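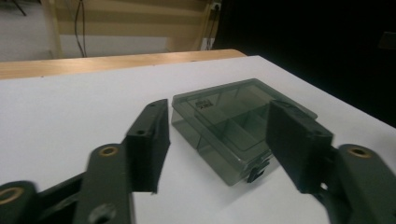 *Inska compartment box, smoke gray, lid closed.*

## Inska Divided Storage Box

The Inska is a lidded box for small hardware: screws, washers, crimp terminals, beads, fuses. The body is tinted see-through plastic with rounded corners, and the internal divider walls can be seen through the lid, so contents can be checked without opening it.

### Specifications

| Item | Value |
|---|---|
| Part number | 1503-G |
| Color | Smoke gray, translucent |
| Closure | Latch clip on lid edge |
| Maximum load | 280 g, evenly distributed |
| Carton quantity | 432 |
| Warranty | 2 years |

### Use

Press the lid down until the latch clip seats. Fill compartments to just below the top of the divider walls; overfilled compartments hold the lid up and let small washers migrate to the next one.

The tint reduces glare under bench lighting but does not block UV. Light-sensitive adhesives and resins should stay in their original packaging.

### Cleaning

Wash by hand in lukewarm water with mild dish soap. Acetone and other strong solvents will cloud the plastic. Not dishwasher safe.

### Compatibility

Fits the Brorel drawer insert, one layer deep. Does not fit the older Zorik rack — the runners are too narrow for the latch side.

Carton orders and replacement lids: Hauwa Nwosu, parts desk. Quote the part number.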